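Why Does a Cup Make a Sound?

Take a spoon and touch the side of an empty glass, very gently. You hear a small "ting." Now put some water in the glass and do it again. The sound is different. It is lower. Why?

To understand this, we must first talk about shaking.

Every sound begins with something that shakes. When you speak, two small folds in your throat shake. When you hit a drum, its skin shakes. This shaking is called vibration. It pushes the air, the air pushes more air, and at last the air pushes a thin skin inside your ear. Then you say, "I hear it!"

Some things shake fast and some things shake slowly. If a thing shakes fast, the sound is high, like a whistle. If it shakes slowly, the sound is low, like a big truck. We say that the sound has a high pitch or a low pitch.

Scientists count how many times a thing shakes in one second. They use the word hertz for this. Musicians in many countries tune their instruments to a note of 440 hertz. It means 440 shakes in every second! You could never count them with your fingers.

Cups can also make music. A wide cup and a narrow cup have different voices, and so do a thick cup and a thin cup.
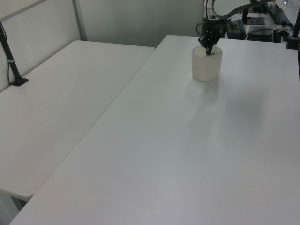

A wide white cup on a white table.

Now we go back to the glass with water. When you tap the glass, its sides shake. The water touches the sides and has to move together with them. Water is heavy, so the sides shake more slowly. More water gives a lower sound.

But be careful, because there is a trick. If you blow across the top of a bottle, the opposite happens. In this case it is mostly the air inside which makes the sound. When you add water, there is less space for the air, and the sound becomes higher. Many grown-ups mix these two up.

Try it yourself

You need 6 glasses of the same kind, a jug of water and a wooden spoon. Ask an adult before you take the glasses.

Stand the glasses in a line, not touching each other. Leave the first one empty. Put a little water in the second, more in the third, and continue like this until the last one is nearly full. Tap each glass softly near the top.
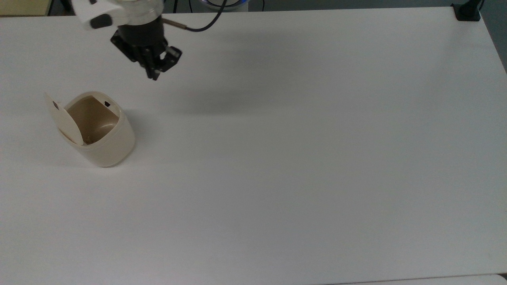

Is your line going from high to low? If two glasses sound the same, pour a little more water into one of them and listen again. Tuning takes patience. In the village of Ploltham, the children of the Gazi music club played a whole song on 20 glasses, and they needed almost a full afternoon only for the tuning.

When your glasses are ready, give each one a number on a piece of paper. Then you can write down a song with numbers and ask a friend to play it.

Words to remember

Vibration: very quick shaking, back and forth.
Pitch: how high or how low a sound is.
Hertz: the number of shakes in one second.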